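Dallura Garment Folding Set

Version notes, Fri 18 August

Dallura is a collection of short records of clothes being folded and put in order on a tabletop. It covers everyday garments and household cloths in plain and striped fabric. Items are laid out singly or overlapping, and other household things may share the surface with them.

Each record has an item list, a start state (flat, bunched or overlapping) and a fold type. The current release holds 429 records.
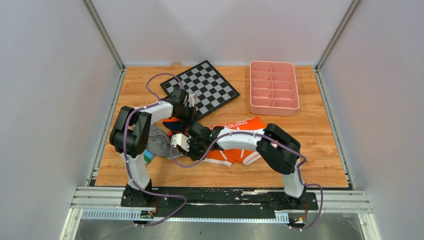
Fold types are half, thirds, sleeve-in and free. "Free" applies when the fold matches none of the other types. Overlapping items get one entry each, in the order they are picked up. An item that is moved but not folded is entered as "shifted".

Known gaps: heavy knitwear is rare, and 11 records have no fold type. These are kept in the release and marked "open".

Labels: Suha Aoun, Nizar Karam
Checks: Samer Abu Hammour
Contact: Tala Tarawneh

Next release: December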